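9월 정리 모임 소식: 이번에는 철망 바구니와 작은 흰 그릇입니다

지난 호에서 예고한 대로 스틸텀소프 작업실의 이번 정리 주제는 '책상 위에서 굴러다니는 것들'입니다. 신청이 금방 차서 무척 반가웠어요! 집집마다 클립, 단추, 건전지, 어디서 나왔는지 모를 나사가 한 움큼씩은 있다는 뜻이겠지요.

기본 준비물은 두 가지뿐입니다. 흰 철망 바구니 하나, 그리고 모서리가 둥근 얕은 플라스틱 그릇. 철망 바구니는 가볍고 속이 훤히 보여서 정말 좋은데, 작은 물건이 칸 사이로 쏙쏙 빠지는 게 늘 아쉬웠습니다. 그래서 레나 브조조프스카 님이 알려 준 방법이 바닥에 평평한 흰 판을 까는 것입니다. 두꺼운 종이를 잘라 써도 되고, 집에 남는 얇은 판이 있으면 그걸 써도 됩니다. 저도 해 봤는데 펜이 똑바로 누워 있으니 얼마나 속이 시원하던지요.
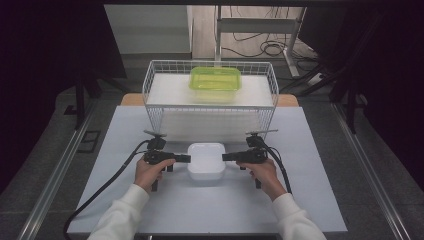

바닥판은 바구니 안쪽보다 5mm쯤 작게 자르세요. 딱 맞게 자르면 나중에 꺼내 닦을 때 손톱으로 한참 긁어야 합니다(제가 그랬습니다). 모서리는 가위로 살짝 둥글려 주면 철망에 걸리지 않습니다.

작은 그릇은 바구니 안에 넣어도 되고 앞에 따로 두어도 됩니다. 저는 앞에 두는 쪽을 훨씬 좋아해요. 하루 종일 쓰다 만 클립이나 지우개 조각을 일단 그릇에 모아 두었다가, 저녁에 한 번에 바구니로 옮기거나 버리면 끝입니다. 테두리가 조금 올라온 그릇을 고르면 단추가 굴러 나가지 않아서 더 좋고요. 뚜껑은 굳이 없어도 됩니다. 뚜껑이 있으면 그 위에 또 뭔가를 올려놓게 되더라고요.

욜란타 지엘린스키 님은 같은 방법을 부엌에 써 보고 있답니다. 바구니에는 차 봉지와 작은 양념 봉투를 세워 두고, 그릇에는 빵 봉지 집게와 고무줄만 담는다고 해요. 다음 호에 후기를 보내 주기로 했으니 기대해 주세요!

모임은 저녁 7시에 시작하고 2시간 동안 진행합니다. 바구니는 작업실에 20개 준비해 두었지만, 쓰던 것이 있으면 꼭 가져오세요. 손에 익은 물건으로 해 보는 편이 훨씬 재미있습니다. 책상 서랍 한 칸에 든 것을 봉투에 통째로 쏟아 오셔도 대환영입니다. 지난번에는 그렇게 가져온 봉투에서 오래 찾던 열쇠가 나와 다 같이 박수를 쳤답니다.

참가 신청과 문의는 이 소식지에 답장으로 보내 주세요.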